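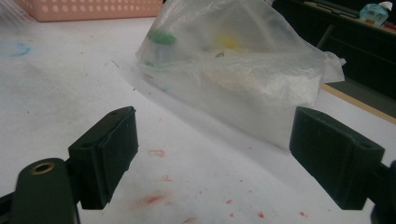
1/ Looking after a hand-held gripper, a thread
I am Laine Rebane and I maintain two hand-held grippers in our small workshop. Several people asked how I set them up for plastic bags, so I write it down in one place. It is long. Please take tea.

2/ First the type. Two fingers, parallel, a flat contact pad on the inside face of each one. You hold it in the hand, you close the fingers, the camera looks out over them. We call ours Grudena, after the hill behind my grandmother's house. The second one is Grudena too. This was not practical and I now write the letter B on its box.

3/ Bags are the hardest thing I give to it. A wooden block forgives everything. A thin bag shows you every small fault in the fingers: if one pad is turned a little, the film slides to that side, and if the pads meet too late, you only stroke the bag and lift nothing.

4/ So before bags I always check the pads. Wipe with a cloth which is only slightly damp, then a dry one. I do not use alcohol on mine any more. In December I used it every day and by the end of the month the pads felt like the cover of an old school book.

5/ Look at the pads from the side in low light, with a torch behind. When the fingers are closed there should be no light between them. If you see a thin wedge of light at the top, the fingers are not parallel. If you see it at the bottom, also not parallel, but the repair is different. More in post 8.

6/ After wiping, open the fingers fully and let them stand open for a moment. Then close very slowly and feel with your thumb on the handle. It should be the same resistance all the way. A small step in the middle is dirt in a joint. A step at the end is usually a screw.

7/ Dirt in the joint: take a soft toothbrush, dry. Brush from the joint outwards, never along the arm towards the joint (I did this for half a year, it is a good way to feed the joint with paper dust). After that one very small drop of light oil, on the end of a needle. Then open and close 11 times and wipe away what came out.

8/ Fingers not parallel. Wedge at the top: loosen both finger screws by a quarter turn, close the gripper on a flat steel ruler, press with the hand, tighten one side and then the other, a little each time. Wedge at the bottom: on ours it was always the outer link, bent by a fall. Do not bend it back. Change it.

9/ I bend them back also sometimes. It holds for 2 weeks.

10/ Someone at Jaunzems asked me how tight the finger screws must be. I have no torque driver so small. I tighten until the short end of the key begins to feel uncomfortable in my fingers, and I put a line of paint across the screw head and the part. If the line is broken next morning, it moved.

11/ Now the table. I cover it with white paper and I don't change it for each small stain, only if it is torn or has a hard fold. For bags, smooth paper is good for testing because the bag can slide on it. If the grip is weak you notice it at once. On a cloth the bag is held back a little by the cloth itself, and you may blame the wrong thing.

12/ Where to take the bag. Not in the flat middle, where the film is stretched over the things inside. Look for a place which is already folded or bunched, come down with the fingers wide open on both sides of it, and close. Many layers between the pads is what you want. One layer is nearly nothing.

13/ I ask everybody to do it slowly the first time. Fast closing pushes air out of the bag and the fold you aimed for moves away.

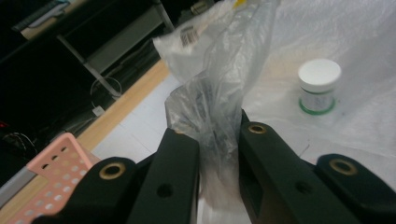

Bag gathered between the two fingers, film spreading out above the pinch.

14/ What I look at with a bag in the grip: does the twisted part stay in the middle, or does it creep to one side? Hold and wait. If it creeps, go back to post 5 with the torch. If it stays, shake the wrist gently, two or three times, and look again.

15/ Glossy film also makes trouble for the camera. White reflections come exactly where you want to see the pads. I turn the lamp to the side and keep it low. The picture becomes rather dark and my colleague at Weltden complains, but dark is easier for us than shining.

16/ A log is boring and please keep one. Mine is a school notebook: date, which gripper, pads wiped yes or no, light between pads yes or no, paint lines whole yes or no. Last column is for remarks. Most often the remark is "ok". Page 76 has a long remark about a toothbrush which shed its hairs into the joint.

17/ Spare parts I keep in a tin: 4 pads, two outer links, screws, a tube of the paint. I order pads from Trarnetti when I open the last pair, and they come slowly, so I should order earlier. I write this every year.

18/ Correction to post 6, a reader wrote to me. The step at the end can also come from a pad which is glued too high, so it touches before the other one. True, I had it once on B. Warm the pad with a hair dryer, take it off, clean the old glue fully, and glue again with the fingers closed on the ruler.

19/ Next time I will write about the handle side, the trigger spring and why I changed it for a softer one. Questions about pads you can put under this post, I read them in the evening.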